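The Kadance Folding Work Table, Six Months In
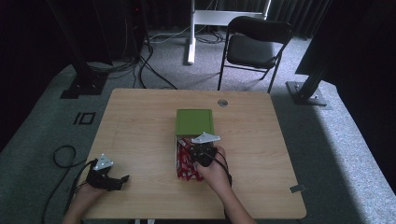 I bought the Kadance because my old table had developed a lean, and because Dolores Lindgren was giving hers away on the grounds that she "needed something with more personality." I took her free table home, used it for a week, and then went out and paid money for the same one, new. Draw your own conclusions. Mine had fewer glue rings.

What you get is a light wooden top with a pale oak grain and rounded corners. The corners matter more than you'd think if you own hips. The old table had points, and from November until the day it left I carried a bruise at the same height on both sides.

Assembly is listed as a job for one person. It's a job for 2 people, or for one person and a sturdy sense of denial. Lyle Villanueva held the top while I did the legs, then we switched, then we found out we'd been reading the sheet for the Dagdag, the shorter one, which Kadance thoughtfully prints on the back of the same page. Forty minutes, including the argument.

The surface is good. I sort, wrap and box things on it most evenings, and it puts up with cardboard being dragged across it, which my previous table took personally. Tape comes off clean if you get to it the same day. Leave it over a weekend and you'll be rubbing at it with cooking oil and regret. I put a hot mug down once, on purpose, for the sake of this review, and I can report a faint ring that only I can see, and that I see all the time.

The round metal grommet toward the back is for cables. In six months I have passed one lamp cord through it, along with a pencil, a thimble and what I believe was the good eraser. It does not come with a cover. Kadance will sell you a cover. I have not bought the cover, and at this point it's a matter of principle.

Size: it's 48 inches wide and 23 deep. The width is generous. The depth is fine until you open a box with an attached lid and fold the lid back, at which point the lid wants the same real estate as the tape, the scissors and your coffee. I've learned to keep the coffee on a chair. If you work with anything bigger than a shoebox, look at the Skeketano, which is deeper and, according to Dolores, "a bit of a barge."

Wobble: a little, on carpet. I have gray carpet and no intention of changing it for a table. On the kitchen floor it stands perfectly still, so the fault is at least partly mine. Tighten the leg bolts again after the first month. The sheet says this in very small type, under a drawing of a smiling man.

I also tried the Kukine leveling feet, sold separately. They leveled it. Then they left four dents in the carpet that look like something landed there.

At just over 100 dollars I'd buy it again, and in a sense I already have, given that Dolores's old one is still in my garage. It's free to anyone who can collect. Bring a second person and ignore the back of the sheet.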